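My Small Radio Life, October 29, 2022

I had promised to write about the radio station anniversary already two weeks before, and I am sorry for the delay. Work was heavy, and also I write slowly in English. My friend Carys Cadwaladr told me to stop correcting every line and simply publish, so I will try to do so.

For those who do not know Tustport, it is a small port town where many people came from other places, and I am one of them. We have a community radio station called Trakby. It broadcasts from two rooms above a shoe repair shop, and it has programs in English, Portuguese and, in the evenings, sometimes Igbo. I came here for my husband's job, and in my first winter I listened to Trakby in the kitchen all day because it was the only voice in the house that spoke Portuguese to me before six in the evening.

This year the station decided to celebrate its anniversary with a song contest for listeners. The rules were read on the air every morning during the month of March, so often that my son could repeat them in the bath. You had to live in the town or in one of the villages near it. You could sing in any language. You could not be a professional. The song could be old or new, but it must be shorter than 4 minutes, and this last rule caused most of the trouble, as I will tell.

I did not sing. I want to say it clearly, because two persons at my work congratulated me and I did not know how to correct them. I was helping Kelechi Isah, who presents the morning program and who also presented the contest. My job was to write the names of the singers and the titles of the songs on cards, in big letters, with the pronunciation under each. Kelechi is very serious about pronunciation. He says that a person who has the courage to stand before a microphone should at least hear her own name said correctly. I liked this very much. In my first job in this country my name was different each week.

The contest was held in the old customs hall, which the town lends for such occasions. The hall has a high ceiling and a terrible echo. Arlindo Frota, the sound man, hung blankets along one wall in the afternoon, and after that it was better, but when somebody clapped you could still hear it come back. He asked the public to clap only at the end of each song. The public agreed and then forgot.

There were many singers, more than had been expected, and I will not describe all of them. I want to speak of those who stayed in my memory.

The first was a girl from the secondary school who sang a Welsh song without any instrument. Carys, who was sitting near me, moved her lips during the whole song. Afterwards she told me that the second verse had been wrong and that she did not care at all.

Then came Edivaldo Lopes. He works at the fish market and everybody in town knows his voice because he shouts prices with it. He sang a slow morna, very softly, with his eyes closed, and a friend accompanied him on guitar. I had written his card myself, but I was not prepared for this. The hall became quiet in a way that I had not heard the whole evening. But he is a man who does not hurry, and the song passed the time limit. The jury had a small bell for such cases. The bell was on the table, one juror had already put a hand on it, and then the hand went away again. So he finished his song.

You can imagine the discussion. A duo that sang later was stopped by the bell just before their last chorus, and they were angry, in my opinion with reason. If there is a rule, it should be for all. On the other hand I would not have wanted to be the juror who rings a bell over Edivaldo. I have thought about it for many days and I still have both opinions.

The winner was Nayara Furtado, with a samba she wrote herself about waiting for the number 5 bus. It was funny and fast, and by the second chorus half of the hall was singing that the bus does not come. She won a voucher from the Araújo bakery and one hour in a recording studio. Her song is now played on Trakby almost every morning, and I have heard children sing it at the bus stop, which the driver does not enjoy.

Edivaldo received no prize. People were stopping at his stall all the next week to tell him that he should have won, and he told them to buy something.

Some words about the station itself, because it was the reason for the evening. Trakby lives from donations and from a few advertisements. The transmitter is old and Arlindo repairs it with parts that he looks for himself. At the end of the contest Kelechi announced that the evening had brought in 2,000 for a new one. He read it from a card that was not written by me, and he read it two times because the first time the echo ate it. It is not enough, but he said that they can now at least ask a supplier for a serious offer. A company named Prultley has sent them a catalog, and Arlindo carries it everywhere under his arm like a newspaper.

What I learned for myself is smaller. I had always believed that I could not do anything at a radio station because of my accent. After the contest Kelechi asked me if I would read the community announcements in Portuguese, only the short ones: lost cats, language classes, changed opening hours of the library. I said that I would think about it. Then I went home and practiced with the label of a coffee package until my son asked me to stop.

I have now read the announcements four times. The first time I forgot to breathe and had to stop in the middle of a lost cat. The cat was found, I am happy to say, under the stairs of its own house. The second time was better. My mother listens over the internet from Brazil, and she calls after each one to say that I speak too fast, so now I put a small line with pencil in my paper at each place where I should rest.

If you were in the customs hall that evening and have a recording of the Welsh song, please write to me under this post. Arlindo's recording begins only after it, and the girl's grandmother would like to have it.
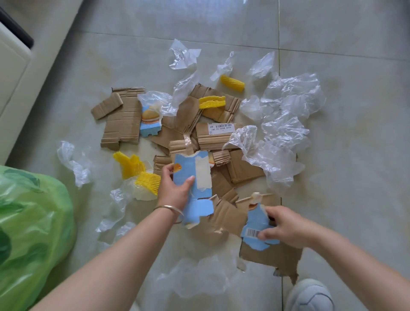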